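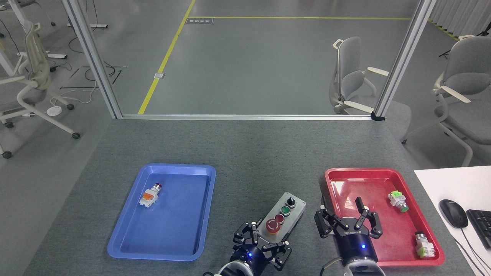
A blue tray and a red tray on the work table, with a push-button switch part in the blue one.

Marijke Jansen had been repairing control panels for other people for years before she rented her own unit in Tornville. She opened in December, with the heating off and one customer.

"I had 30 days' work booked and nothing after that," she says. "My brother-in-law thought I was mad. He may have been right for a while."

The firm, Foklow, now looks after switchgear for bakeries, laundries and a couple of sawmills. Most of it is old. Jansen says owners are often told to replace a whole panel when one contact has gone.

"A bakery was quoted 1,608 for a new panel. I charged them 236, and that included the drive out there. They still ring me – usually at five in the morning, when the ovens won't start."
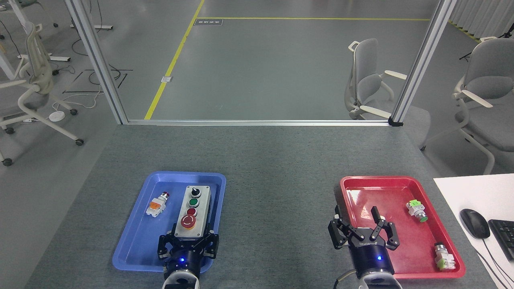 Getting parts is the hard bit. She buys up old stock when a factory shuts, and she keeps a paper list of what is on the shelves, which Herman Ngui types up when he has time. Ngui joined from Isaksson, where he did the same sort of work on lifts.

"Herman is slower than me and makes fewer mistakes," she says. "I've stopped hurrying him."

Has she thought about growing? She was asked last year to take on a contract covering 1,000 panels, and turned it down. It would have meant hiring six people and sending the bakeries elsewhere.

"I didn't sleep much that week. It was good money. But I like knowing the machines, and I like the people who run them."

She would take an apprentice, if the right one came along. Two have tried it so far. One left for college and the other didn't care for the early calls.

"I can teach the wiring," Jansen says. "Getting up is their own business."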